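Skatton Round Metal Basin, Medium
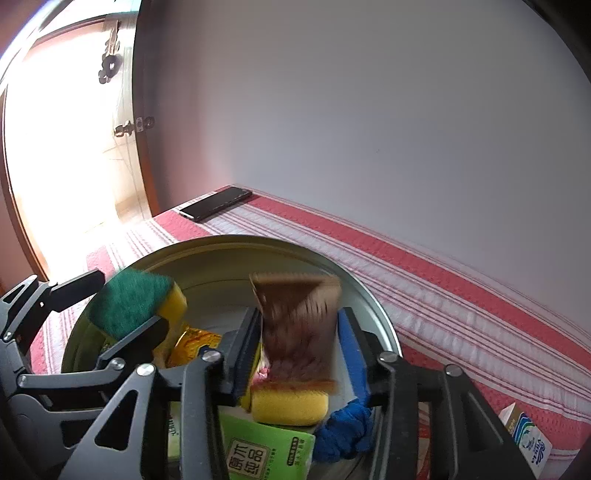
A silver metal basin with sponge and snack packets.

The Skatton basin is a simple household bowl for washing, soaking and carrying. It is made by Tralton and sold in two sizes. This page is about the medium one. The large one, named Perau, has its own page.

The medium basin weighs 750 g when empty, so it can be lifted with one hand. Please use two hands when it is full of water. The rim is rolled outwards and has no sharp places. The bottom is flat, and it stands well on a draining board or on a tiled floor.

What customers use it for
Most of our customers wash vegetables and rice in it. Others soak small clothes, for example socks and baby bibs. Some buy a second one only for keeping things together when they clean a room or move house. We do not recommend it for the oven or for the microwave.

Care
Wash it before the first use with warm water and a little soap. Dry it with a soft cloth, or white spots from the water can stay on the metal. Do not leave salt water or bleach inside overnight. If the spots are already there, rub with vinegar, wait a few minutes and rinse.

Details
Weight: 750 g
Thickness of packed basin in box: 67 mm over the rim of the next one, when stacked
Stacking: yes, with other medium basins only
Dishwasher: yes, lower basket
Lid: not included, the Châu lid fits

Delivery
We send orders from our store in up to 300 hours after payment. For shops we can prepare larger orders of 400 pieces, please write to us first and ask for the price. The large size is not in stock at the moment and will come back in March.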